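The new table is in, and I want to talk about it for longer than is reasonable

If you've been by the Millia workroom lately, you already know. If you haven't: we have a new big table! Well, new to us. It came out of the back of Skirent (the secondhand furniture place by the bus depot, the one with the stairs), and it cost us $173, and I would have paid more if Aldo Villa hadn't been standing next to me with the envelope.

I'd been looking for a pale one since January. The old table was so dark that by mid-afternoon I was threading needles by feel, and black thread just vanished on it. You'd put down a seam ripper and lose it in plain sight. So I wanted pale wood, a beige or a cream, with a real grain to it and no orange varnish.
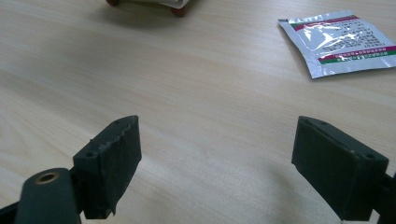 Gwenllian Powell

The grain is the part I keep going on about at home. It's very fine, lots of thin lines running alongside each other, only a shade darker than the wood around them, and the color goes anywhere from beige to cream depending on where the light falls. One side of the top can look warm while a corner goes almost gray. I noticed this on the first morning and made everyone come and look, and Cosimo said "yes, it's a table," and went back to his zipper.

Getting it up the steps was less fun. It is 87 inches long and our landing is not. We took the legs off on the sidewalk, put the bolts in a coffee cup from Nata, and then spent a good while looking for the coffee cup. Thank you to the two people from the bakery line who held the door – I never got your names, please come in and let me give you a tote bag.

Now, the finish. The man at Skirent told us it had been oiled at some point and then mostly left alone. I'm not a furniture person, so I called my cousin Amedeo Marino, and he told me to go over it with fine paper, always along the grain, wipe it down, and oil it thin. Thinner than you think. Then wait overnight and do it again. We did four coats, and the room smelled like a salad for a week. I used the Rinaldi oil that was already under the sink, and I've put what's left on the shelf by the kettle with a label on it, so please don't cook with it.

A few things I'd love you to do, now that we've all gone to this trouble:

Use the cutting mats. They're in the tall drawer, big ones at the back. The rotary cutter goes through a mat a lot less often than it goes through cotton, but do check that the mat reaches as far as your ruler does.

Mugs go on the windowsill or on a coaster. I know. I was the worst one for this with the old table and I've reformed.

No tracing wheel straight onto the wood, please! It leaves a row of tiny dots, and I will see them.

If you spill something, blot it and then tell me. I won't be cross, I'd just like to get to it the same day.

Pins are fine. Scissors are fine, put down gently. Irons are absolutely not fine, even on a towel, even for one collar. The ironing board has moved next to the coat hooks and there's an outlet right there.

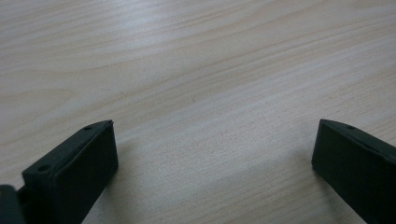 By Gwenllian Powell, for the Millia newsletter, 14 November 2019

I should say something about how it is to work on, seeing as that's what it's for. Laying out a pattern is so much easier. White tissue doesn't stand out quite as sharply as it did on the old dark top, I'll admit that, and a couple of people have grumbled. But chalk marks on navy, black thread, gray thread, all those little dark snaps that used to roll off and be gone forever – you can find them now. I hemmed a pair of wool pants last week without once getting up to fetch the lamp.

The height is a bit low for cutting if you're tall. Aldo is going to try a set of blocks under the legs, and if they wobble we'll take them out again. Come and stand at it and tell us what you think.

The old table has gone to Cosimo's garage, where it's holding up paint cans. He says anyone who misses it can visit.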